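Multmont Fixtures – Review of the Plundard hand-held gripper kit
Minutes of the August meeting, start 2:30 p.m.
Present: Nathalie Kennedy (chair), Chia-jung Siu (minutes), two colleagues from purchasing
Apologies: Hegarty office

1. Minutes of the last meeting
Accepted with one correction. The price of the spare finger set is 300, not 330.

2. Trial of the kit on the pegboard task

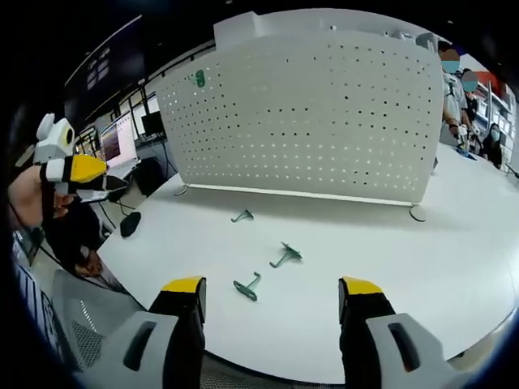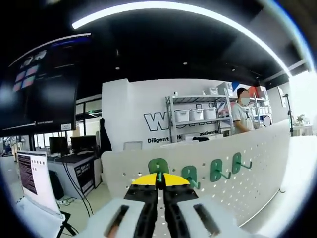 Plundard kit at the pegboard. First picture: green parts on the table. Second picture: gripper at the board with the hooks.

Nathalie reported on the trial. The task was to pick small green plastic parts and to place hooks on a perforated panel. She finds the kit comfortable for short work, but after one hour the wrist becomes tired. She asked if the supplier can offer a lighter handle.
The yellow tips were discussed at some length. Purchasing would like to know if they can be bought alone, without the complete finger. Chia-jung will ask this in writing.
Of 702 attempts recorded in the trial, 575 were accepted by the software. Nathalie thinks the limit in the settings is too strict and wants to repeat the count with the other profile.

3. Comparison with Nusex
The Nusex offer came late and was read only in part. It includes training for one day, and Plundard asks extra for the training. The delivery time of Nusex is 7 weeks. No decision was taken. Purchasing prefers to wait for the full offer – Nathalie does not agree, but she accepts to wait until the next meeting.

4. Service contract
The text from Plundard does not say who pays the shipping for repairs. Hegarty had the same question by e-mail. The contract stays unsigned until we have an answer.

5. Actions
Chia-jung: letter to Plundard about the tips, the handle and the shipping.
Nathalie: new count with the second profile.
Purchasing: full offer from Nusex.

6. Other business
The manual exists now in English, but chapter 4 is still missing.

Meeting closed at 3:40 p.m.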